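**Storage and packing trial, Clevville site: September report**
Prepared by Jeptoo Rugemalira for Elidix

Work in September covered fitting the wall storage and starting the school bag packing task. Spending for the month was $332 against an approved total of $1,922.

The white mesh basket is now hooked over the rear crossbar and holds the squeeze bottle and the green-and-white pen. The black wire basket is fixed to the left wall with white cable ties. It takes the flat black board and the yellow pencil.

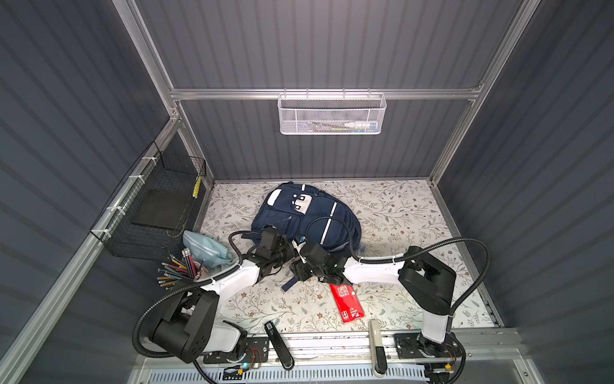
The start layout for the packing task puts the navy backpack on its back near the rear center of the leaf-print mat, top handle toward the rear wall. The light blue zippered pouch goes to its left, near the black basket. Layout checks are done at the start of each session.

Open items:

- Replacement cable ties, on order from Flollton
- Second backpack, smaller size, to be supplied by Nzioka
- Written packing order, draft 2, due with the next report

No change to the end date is requested.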